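The Culuvmont Office of Permits and Licensing will require every street food vendor in the city to complete a food safety orientation before a cart or stall permit is renewed. The requirement takes effect in December. Akinyi Mwakyusa, who heads the office, discussed the program and its schedule in an interview at the municipal building.

"A permit holder should know the rules on the day the permit is issued," Mwakyusa said. "In past years we handed over a booklet and asked for a signature. Many vendors told our inspectors they had never opened it."

The office has 200 active street food permits on file. Orientation groups are limited to 26 vendors, and each session lasts three hours. Attendance is recorded at the start and again after the midday break. A vendor who misses either roll call must register for another date.

Mwakyusa said the sessions cover hand washing, safe holding temperatures, water storage, waste disposal and the correct display of the permit number. The material was prepared with Erasto Magesa, the city's senior sanitary inspector, who will teach most of the classes.

"Mr. Magesa has inspected these carts for years, and he knows which questions come up," she said. "We asked him to leave out anything that applies only to restaurants with a fixed kitchen."
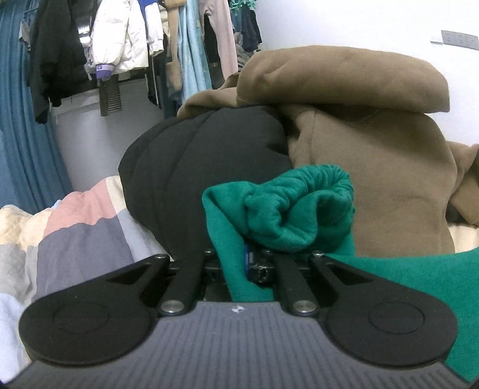

## Fees and deadlines

The orientation is free of charge. The renewal fee remains the same, and vendors have 30 days after attending a session to submit their application. Certificates are valid for 12 months and are issued in the name of the person who operates the cart. Owners who employ others must send each operator separately.

Asked whether this would be a burden on larger operators, Mwakyusa said the office had heard that concern from the Muli Market Vendors Association. Its president, Edgardo Samonte, requested evening classes in a letter to the office.

"We agreed to his request," she said. "There will be a session starting at 6 p.m. in each district, including Fasard and Stultano. Vendors who sell breakfast cannot come in the morning, and those who sell at night cannot give up an evening. We need both."

Classes will be offered in English and Swahili. Vendors who need help reading the forms may ask for assistance at the front counter when they register.

## Inspections

Carts will continue to be inspected under the existing schedule. Mwakyusa said a certificate does not replace an inspection, and a vendor found in violation may be ordered to repeat the orientation before resuming business.

"The first notice will be a written one," she said. "A second notice within the permit year goes to the hearing officer, Nafula Rashidi, and she decides on any suspension."

Registration is open at the permit counter on the ground floor. Vendors should bring their current permit and one form of identification.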